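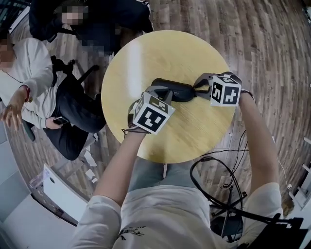 Fig. 4.1 Both hands on a soft eyeglasses case, round table.

Chapter 4
Small Soft Cases

Start with the case, not the glasses. Most people skip it. Pouch goes in a pocket, pocket gets sat on, lenses get blamed.

A soft case bends. That is the whole subject of this chapter. Hard shells were Chapter 3 – go back if you missed the hinge exercises, they come up again in 4.4.

Look at Figure 4.1. Black fabric, long and narrow, a few creases, some faint lettering near one end. Ordinary. You probably own one like it. Put yours on the table now, long side toward you, and keep it there while you read.

4.1 Holding it

Two hands. One near each end. Fingertips only at first, no squeezing. Feel where the fabric gives and where it doesn't. Seams are stiffer. So is any spot with glue behind the lining.

Then try one hand. The free end droops, or slides around on the table. On a smooth tabletop it slides a lot. Write down which happened, you will need it for the table on the next page.

4.2 Opening and closing

Four closures to know: drawstring, snap, squeeze-top, plain flap. Squeeze-tops have two flat springs sewn into the mouth. Press the ends toward each other and the mouth opens. Let go, it shuts. Old springs get lazy. Replace the pouch, don't bend the springs back.

Lenses go in facing away from the snap. Arms folded, left one first on most frames.

4.3 Sorting a drawer of them

The Samero lost-property exercise is used all through this part of the book. In December the store room held 1,752 small items, and 1,378 of them were soft goods: pouches, gloves, coin purses, hats. Sort by closure first, then by length, then color. Color last becuase half of them are black.

Before you start:
Clear the table
Empty every pouch, check the corners
Shake out grit
Lay flat, opening to the right

Allow 40 minutes for a first try. Groups of two work well at a round table – more than that and elbows get in the way.

Key words: gusset, lining, squeeze-top, nap, seam alowance

Exercises 1 to 12 start after section 4.5.

Comments (3)

jin_reader: left arm first?? mine only folds right arm first

bookbag22: same. think it depends on the frame, it does say "most"

pleatsplease: where is the answer key for ch 3

Moditus Open Textbooks | Contact | © Malteck Press | Back to top

We use cookies to remember your page. Accept | Settings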